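Zelenák haucht alten Bürorechnern neues Leben ein, Prozessor für Prozessor

Drendach. Wer in diesem Februar an einem Donnerstag gegen 17 Uhr die Werkstatt von Zelenák betritt, wird zunächst gebeten, die Wolljacke auszuziehen. Statische Aufladung, sagt Chanida Chuensuk, sei der natürliche Feind des Hauses, gleich nach Kaffee. Dann darf man an die Tische, auf denen liegt, was die Verwaltungen der Region nicht mehr haben wollen: Desktoprechner von Dell, grau, schwer, ein Jahrzehnt lang mit Tabellen gequält.

420 davon hat die Werkstatt im vergangenen Jahr wieder flottgemacht und an Schulen, Vereine und die Stadtbücherei weitergegeben. In diesem Jahr sollen es mehr werden. Die Kreisverwaltung räumt ihr Lager in Menance, und was dort auf Paletten steht, beziffert Chuensuk auf 1.935 Geräte. Sie sagt die Zahl mit der Ruhe einer Frau, die sie schon öfter hat sagen müssen.
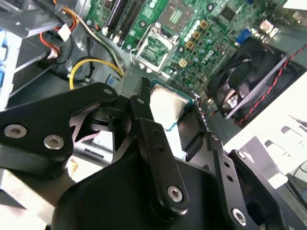 Der häufigste Eingriff ist der Prozessortausch. Die alten Chips reichen für Textverarbeitung und Geduldsspiele, beim dritten geöffneten Browserfenster geht ihnen die Luft aus. Also kommt ein schnelleres Modell aus dem Ersatzteillager hinein, dazu frische Wärmeleitpaste. Das klingt nach wenig, und laut Werkstattleiter Nicanor Chávez ist es auch wenig, sofern man die Finger ruhig hält. Hält man sie nicht ruhig, ist die Hauptplatine Altmetall. Bei der gängigen LGA-Bauweise sitzen die Kontaktstifte im Sockel, sie sind dünner als jede Ausrede, und verbogene richtet man mit der Pinzette oder gar nicht.

Chávez hat darum eine Hausordnung für den Sockel verfasst. Sie hängt neben der Tür und umfasst 7 Punkte, von denen der erste »Strom weg« lautet und der letzte ebenfalls.

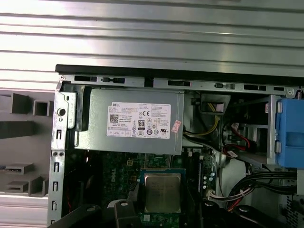 An den Netzteilen wird übrigens nicht geschraubt. Sie werden geprüft, vom Staub befreit und im Zweifel komplett ersetzt. Montri Tanasarn, zuständig für die Messungen, hat für Menschen, die ein Netzteil öffnen wollen, einen Blick, der sich schriftlich nicht wiedergeben lässt. Staub gibt es dafür reichlich. Am schlimmsten seien die Rechner aus dem Katasteramt, sagt er, dort habe offenbar jemand unter dem Schreibtisch einen Teppich gezüchtet.

Finanziert wird die Sache aus Spenden und einem Zuschuss der Stadt Drendach von 4.000 Euro. Der Betrag deckt Wärmeleitpaste, Knopfzellen und einen Teil der Heizkosten. Für den anderen Teil trägt man Pullover, allerdings, siehe oben, aus Baumwolle. 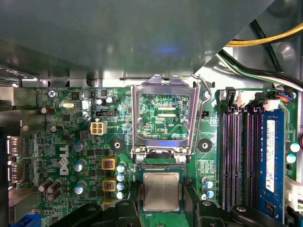

Die eigentliche Montage dauert kürzer als das Suchen des passenden Schraubendrehers. Bügel lösen, Rahmen hochklappen, Chip an den Kerben ausrichten, senkrecht absetzen, nicht schieben, nicht drücken. Dann Rahmen zu, Bügel herunter. Dabei knirscht es, und zwar immer. Kanyarat Thepsuriya, die seit dem Herbst die Anfängerabende leitet, sagt das jedem Neuling vorher, und jeder Neuling erschrickt trotzdem. »Ich erschrecke auch noch«, sagt sie, »aber ich mache dabei ein fachkundiges Gesicht.«
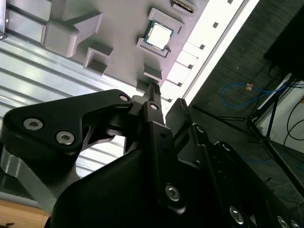

Geärgert hat man sich bei Zelenák lange über die Ablage. Prozessoren lagen in Eierkartons, in Untertassen und einmal in einer Brotdose, die dann jemand mit in die Mittagspause nahm. Inzwischen hat jeder Chip seinen Platz: eine hellgraue Platte mit erhöhten Fächern, in deren rechteckigem Rahmen der Prozessor liegt, die silbrige Kappe gut sichtbar. Auch ein klobiger Pfeil ragt aus der Platte. Ketsara Saithong, die das Ersatzteillager führt, hält die Neuerung für den größten Fortschritt seit der Abschaffung der Eierkartons. Den letzten hat sie aufgehoben, für Schrauben.

Die ersten Geräte aus Menance sollen noch im Frühjahr verteilt werden. Interesse angemeldet haben zwei Grundschulen und der Schachverein Cluleck, der ausdrücklich um langsame Rechner bat - die schnellen gewinnen dort zu oft. Spenden nimmt die Werkstatt donnerstags ab 17 Uhr entgegen. Röhrenmonitore bitte behalten.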